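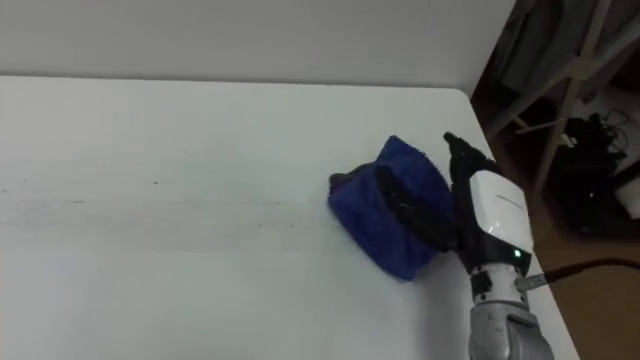 5. Limpieza y cuidado del tablero

Ya tiene usted su mesa Olen montada y nivelada, con las patas bien apretadas, así que llega la parte más agradecida de todo el manual: mantenerla blanca. El tablero tiene un acabado mate que es muy agradable al tacto y que no deslumbra cuando le da la luz de la tarde, pero que también (hay que decirlo) enseña los roces grises y las marcas de arrastre más que un tablero brillante. Con un paño azul corriente, de los suaves y con pelo, y unos minutos de paciencia, casi todo se puede atender en casa.

5.1 Antes de empezar

Retire lo que haya encima de la mesa. Parece una obviedad, pero limpiar alrededor de las cosas es la manera más segura de dejar cercos.

Tenga a mano:
un paño suave, limpio y sin costuras duras
un recipiente con 400 ml de agua tibia
unas gotas de jabón neutro
un segundo paño para secar

Nota: si el paño es nuevo y de color intenso, lávelo por separado antes del primer uso y frótelo un poco sobre un papel blanco. Si el papel se tiñe, vuelva a lavarlo.

5.2 Limpieza habitual

1. Pase primero el paño en seco, sin apretar, para llevarse el polvo y las migas. Los granitos que se quedan debajo son los que luego rayan.

2. Humedezca el paño en el agua jabonosa y escúrralo con ganas. Tiene que quedar húmedo y nada más: si gotea al levantarlo, escúrralo otra vez.

3. Dóblelo hasta formar una almohadilla que le quepa cómodamente bajo la mano. Cuando una cara se ensucie, dele la vuelta y siga con la limpia.

4. Empiece por el fondo, junto a la pared, y vaya acercándose hacia usted con pasadas largas y rectas que se solapen un poco. Las esquinas redondeadas se repasan al final, siguiendo la curva.

5. Aclare el paño y dé una segunda pasada solo con agua.

6. Seque enseguida con el segundo paño, sin olvidar el canto.

5.3 Rayas y marcas de arrastre

A veces, al terminar, se descubre una raya oscura, larga y entrecortada, con puntitos y zonas más claras. No se apure — suele ser suciedad que se ha ido arrastrando con el propio paño, y conviene tratarla antes de pensar en un rasguño.

1. Apoye el paño húmedo y doblado en un extremo de la raya y manténgalo ahí unos 8 segundos, con presión moderada.

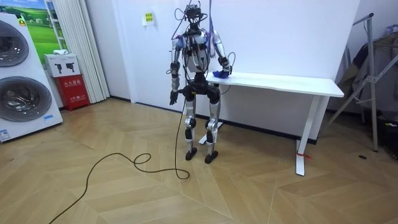 2. Avance poco a poco hasta el otro extremo, levantando y volviendo a apoyar el paño en cada tramo. Si lo arrastra de una sola vez, es fácil que la marca se alargue.

3. Seque y mire el tablero de lado, con la cabeza casi a la altura de la superficie. Si todavía queda sombra, repita con una cara limpia del paño, y hágalo las veces que le haga falta, que el acabado lo aguanta bien.

Precaución: no utilice estropajos, polvos abrasivos, acetona ni lejía. Dejan zonas brillantes en el acabado mate que ya no se pueden igualar.

5.4 Patas y pies

Las patas blancas de metal se limpian con el mismo paño, de arriba abajo. Séquelas bien junto al suelo, sobre todo si acaba de fregar.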